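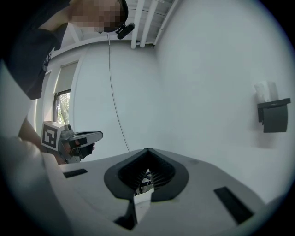
Headset on, hands full.

I have been on hold with Flimero for most of September. They sold me a water heater, or the promise of one, and every call begins with a recording telling me my time matters. The music is 17 seconds long. Then it starts over.

My old heater was a Gunard, installed by whoever owned this house before me and never once thought about until it quit. The new one was supposed to come from the Jasstead warehouse in three days. It has since been "out for routing," a phrase I have now heard from two departments, each of which would like me to call the other.

What I have learned is how to wash in a saucepan's worth of warm water. I've also learned that my gym charges $70 a month, and that I will pay it for the showers and walk past the treadmills with my towel like a man who has already finished. 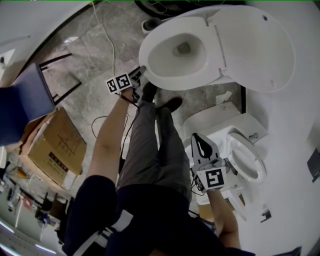

Cold water has made me oddly fond of the things that never needed a heater. The kitchen tap still fills the kettle. The washing machine was on cold anyway. And a toilet, lid up, water in the bowl, asks nothing of Flimero at all, so I've stopped taking mine for granted.

Leclerc, the plumbing outfit across town, says they could put one in by tomorrow at noon for a bit more money. I said I'd think about it. I was on the other line at the time - still holding.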